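**Yellow walls: talk me into it or out of it**

**kumel_porch** – September 14, 2018

OK so I've been playing with room renders for weeks and I am completely gone on mustard. My partner Samer says the living room will feel like the inside of a squash. I say that's the whole appeal!
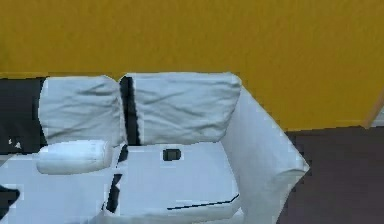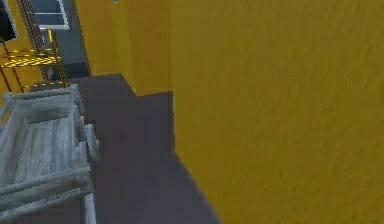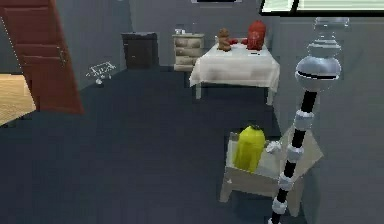 We rent out the top floor and live on the lower one, so this would be our main room all winter. It's 16 feet by 19 with one north window, and in February it gets maybe an hour of decent light. The paint I like is Hunthorpe's Old Mustard in the flat finish. Two coats or three over builder beige? And do I go all four walls?

**Fistance319**

Do it!! I painted my dining room almost that color and I grin every time I walk in with my coffee. North light is where the warm yellows earn their keep – a gray in that room would go blue on you by noon.

Three coats, sorry. Yellow covers badly no matter what the can says. Get the primer tinted.

**plasterdust**

Disagree on all four walls. I had a yellow den and by evening, with lamps on, everyone looked like they had the flu. One long wall, warm white on the others.

**Fistance319**

That's your bulbs, though. What were you running in there?

**plasterdust**

Soft white, same as the rest of the house. I tried swapping them and it helped a little. Still repainted.

**daher_m**

Flat finish with kids or a dog? I'd go matte scrubbable. I love flat, it's gorgeous, but I touched up a hallway in it and you can see every spot where I did.

**kumel_porch**

One dog, big, leans on everything. Noted on the finish, thank you!

Samer has now read the thread and sides with plasterdust, so we're at one long wall for the moment. I'm going to paint 2 big poster boards tonight and move them around the room for a week. Does anybody know if Hunthorpe tints primer at the counter or do I have to order it?

**daher_m**

Mine did it at the counter. Ask for half strength.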